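대사 없는 등불지기, 브룬디츠의 '그 아이'를 다시 본다

애니메이션 캐릭터 이야기를 할 때 꼭 주인공부터 꺼내는 사람이 있다. 나는 아니다. 조연, 그것도 말 없는 조연부터. 그래서 이번 호 지면도 결국 이 녀석 차지가 됐다. 장편 애니메이션 〈브룬디츠〉의 등불지기. 이름 없음. 대사 없음. 나이 모름. 그런데 극장을 나온 관객들이 제일 많이 그려 올린 게 바로 이 캐릭터다.

줄거리는 간단히만. 안개에 잠긴 항구 도시 브룬디츠. 우편배달 견습생 소녀가 주소 없는 편지 한 통을 들고 언덕을 오르내린다. 사흘 동안의 이야기. 등불지기는 첫날 저녁 계단참에서 처음 나온다. 소녀 뒤를 따라온다. 왜 따라오는지 설명 없음. 끝까지 없다. 이게 이 영화를 좋아하는 사람과 못 견디는 사람을 가르는 지점인데, 나는 좋아하는 쪽이다.

감독 레자울 아칸다의 두 번째 장편이다. 첫 작품 〈트로르코프〉는 솔직히 말이 너무 많았다. 내레이션에 독백에 편지 낭독까지. 두 번째에서 갑자기 입을 다물었다. 월요일 아침에 화상으로 만난 아칸다는 커피를 마시면서 이렇게 말했다. "첫 영화를 다시 보는데 내 목소리만 들리더라고요. 캐릭터가 아니라. 창피했어요. 그래서 한 명쯤은 내가 절대 대신 말해 줄 수 없는 애를 넣자고 했죠."

그 한 명을 만드는 데 그림이 2253장 들어갔다. 등불지기 하나에만. 캐릭터 디자인을 맡은 세완디 쿠마라싱헤가 직접 센 숫자라고 한다. 처음에는 키가 컸다. 망토도 있었다. 모자도 썼다. 하나씩 뺐다. 망토가 빠지고 모자가 빠지고 팔이 짧아지고, 마지막에 남은 게 지금의 그 실루엣이다. 둥근 어깨, 앞으로 살짝 숙인 고개, 손에 든 등불 하나.
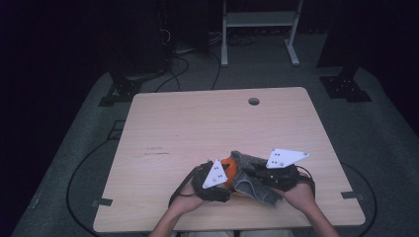
결이 고운 밝은색 나무 탁자 위에서, 양손에 도구를 하나씩.

쿠마라싱헤의 설명은 짧다. "멀리서 봐도 알아봐야 하고, 가까이서 봐도 모르겠어야 한다." 무슨 선문답인가 싶었는데 영화를 다시 보니 알겠다. 등불지기의 얼굴은 눈 두 개와 입 하나가 전부인데 그 입이 영화 내내 움직이지 않는다. 눈도 거의 깜빡이지 않는다. 대신 등불이 움직인다. 밝아지고 어두워지고 떨리고. 감정이 얼굴에 없고 손끝에 있는 셈. 시장 장면에서 소녀가 생선 장수에게 혼날 때 등불이 아주 작게 줄어드는 걸 본 사람? 나는 두 번째 관람에서야 봤다.

빛을 담당한 사람은 아리프 위제싱헤. 촬영감독 출신이고 애니메이션은 이번이 처음이다. 실사 현장 버릇이 남아서 콘티마다 광원 위치를 화살표로 표시했다고 한다. 작화팀이 싫어했다. 화살표가 그림보다 많은 컷도 있었으니까. 그런데 그 덕에 안개 장면이 산다. 안개가 회색이 아니다. 등불이 지나가면 안개 안쪽이 노랗게 물들고, 지나간 다음에도 반 박자쯤 색이 남는다. 실제 빛은 그렇게 안 남는다. 위제싱헤도 안다. "물리적으로는 틀렸습니다. 근데 기억은 그렇게 남잖아요."

그럼 등불지기는 누구인가. 팬들 사이의 해석이 크게 갈린다.

제일 널리 퍼진 건 편지의 발신인이라는 설. 근거는 둘째 날 밤, 소녀가 잠든 사이 등불지기가 편지 봉투를 한참 들여다보는 장면이다. 봉투에 손을 대지는 않는다. 자기가 쓴 거라면 왜 안 만지나? 반대파의 반박은 여기서 출발한다. 수취인이라는 설도 있다. 이쪽은 마지막 장면의 문패를 든다. 문패에 이름이 없다. 이름 없는 집, 이름 없는 등불지기. 깔끔하긴 한데 나는 좀 너무 깔끔하다고 생각하는 편이다.

세 번째, 도시 자체라는 설. 평론가 오바이둘 아베이세카라가 연재 글에서 민 해석이다. 등불지기가 나오는 장면에서는 도시의 다른 가로등이 전부 꺼져 있다는 것. 확인해 봤다. 거의 맞다. 딱 한 컷, 부두 장면 오른쪽 구석에 켜진 등이 하나 있다. 실수인지 의도인지 감독에게 물었더니 웃기만 했다. 웃기만 하는 감독이 제일 얄밉다.

음악 얘기를 안 할 수 없다. 등불지기에게는 테마곡이 없다. 주요 인물 중 유일하다. 소녀는 클라리넷, 우체국장은 튜바, 심지어 고양이도 피치카토 네 음이 있는데. 대신 등불지기가 나오면 다른 악기가 하나씩 빠진다. 작곡가 니말 술타나의 아이디어다. 시사회 때 음향 사고인 줄 알고 항의한 관객이 있었다고. 술타나는 그 얘기를 자랑처럼 했다. 빼는 순서도 정해져 있어서, 현악기가 먼저 나가고 관악기, 마지막에 타악기가 나간다. 셋째 날 새벽 언덕 장면에 이르면 발소리만 남는다. 39초. 극장에서 팝콘 씹는 소리가 다 들렸다. 미안하지만 내가 씹은 거다.

비평 쪽 반응은 미지근했다. 개봉 첫 주 상영관이 17개. 많지 않다. 작은 제작사 뵈르스마가 배급까지 떠안은 탓도 있고 경쟁작이 셌던 탓도 있다. 흥행으로만 보면 실패에 가까웠는데 분위기가 바뀐 건 심야 상영부터. 밤 열한 시 회차에 사람들이 손전등을 들고 오기 시작했다. 등불이 꺼지는 장면에서 같이 끄고, 켜지면 같이 켠다. 누가 시작했는지는 모른다. 나도 한 번 갔다. 옆자리 사람이 건전지를 빌려줬다. 영화보다 그게 더 오래 남았다고 하면 감독이 서운해할까.
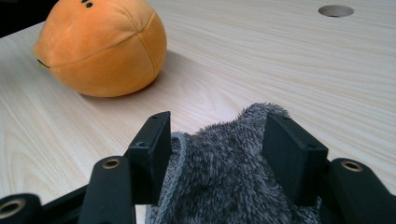
등불지기의 인기를 상품 쪽에서 제일 당황스러워한 건 뵈르스마였다. 원래 계획에 굿즈가 없었다. 말 없고 표정 없고 음악도 없는 캐릭터를 누가 사나, 했던 것. 봉제 인형 첫 물량 1052개가 금방 나갔고 그제야 회의가 열렸다. 문제는 모양이었다. 쿠마라싱헤는 봉제 인형이라면 생략할수록 좋다는 입장이다. 살짝 눌린 공처럼 둥근 주황색 인형, 벨벳 같은 천에 곡선 솔기가 지나가고 꼭대기에 까만 점 두 개. 그런 정도만 있어도 사람은 거기서 시선을 느낀다는 얘기다. 점 두 개가 진짜 눈인지 아닌지는 보는 쪽이 알아서 정한다. 반면 뵈르스마 쪽은 등불에 불이 들어와야 한다고 우겼다. 건전지 칸을 넣으면 배가 딱딱해진다. 껴안을 수가 없다. 결국 불 안 들어오는 쪽으로 정리됐고, 나는 이게 맞다고 본다. 불은 극장에서 보면 된다.

물론 인기가 다 좋은 것만은 아니다. 등불지기가 너무 커지면서 정작 소녀 이야기가 묻혔다. 견습생이 왜 편지를 포기하지 않는지, 둘째 날 오후에 우체국장과 벌이는 말다툼이 얼마나 잘 쓴 장면인지, 이런 얘기를 하는 글은 찾기 힘들다. 아칸다도 그건 좀 아쉬운 눈치였다. 말다툼 장면 대본은 열 번 넘게 고쳤단다. 소녀가 "그럼 아무도 안 읽은 편지는 편지가 아니에요?" 하고 묻고 우체국장이 대답 대신 도장을 찍는 그 컷. 도장 소리가 두 번 난다. 한 번은 종이에, 한 번은 책상에. 다시 볼 분들은 귀 기울여 보시길.

그리고 목소리. 등불지기에게 성우가 없다고 알고 있는 사람이 많은데 틀렸다. 있다. 숨소리다. 계단을 오를 때, 바람을 맞을 때, 등불을 내려놓을 때. 녹음은 꼬박 이틀이 걸렸고 숨을 쉰 사람은 술타나 본인이다. 작곡가가 왜? 예산이 없었다고 한다. 엔딩 크레딧에는 '숨'이라고만 적혀 있고 이름이 없다. 본인이 빼 달라고 했다. 그래 놓고 인터뷰에서 먼저 말하는 건 또 뭔지.

마지막 장면에 대해서는 조심스럽게. 안 본 분은 이 문단을 건너뛰시라. 소녀가 문 앞에 편지를 놓고 돌아설 때 등불지기는 따라가지 않는다. 처음으로. 사흘 내내 소녀 뒤에 있던 녀석이 그냥 문 앞에 서 있다. 카메라는 소녀를 따라 언덕을 내려가고, 화면 뒤쪽에서 노란 점 하나가 작아진다. 꺼지는지 안 꺼지는지 보여 주지 않고 크레딧이 올라간다. 발신인설, 수취인설, 도시설 전부 이 장면을 자기 편으로 쓴다. 셋 다 말이 된다. 나는 볼 때마다 바뀐다. 지난번엔 수취인이었고 이번엔 모르겠다.

후속작 소식도 짧게. 아칸다의 차기작 제목은 〈고크네스〉. 산속 기차역이 배경이고 〈브룬디츠〉와는 이어지지 않는다. 등불지기가 나오느냐는 질문에는 "안 나옵니다"라고 바로 답했다. 그런데 쿠마라싱헤가 보여 준 배경 원화 한 장, 터널 안쪽에 노란 점이 하나 찍혀 있었다. 물감이 튄 거라고 한다. 일단은 그렇게 적어 둔다. 차기작에는 대사 많은 역장이 나오고 위제싱헤의 화살표도 더 늘었다는데, 작화팀의 명복을... 아니 건투를 빈다.

〈브룬디츠〉 심야 상영은 5월까지 이어진다. 손전등은 각자 지참. 건전지는 여유 있게 챙기는 게 좋은데 옆사람이 꼭 물어 본다.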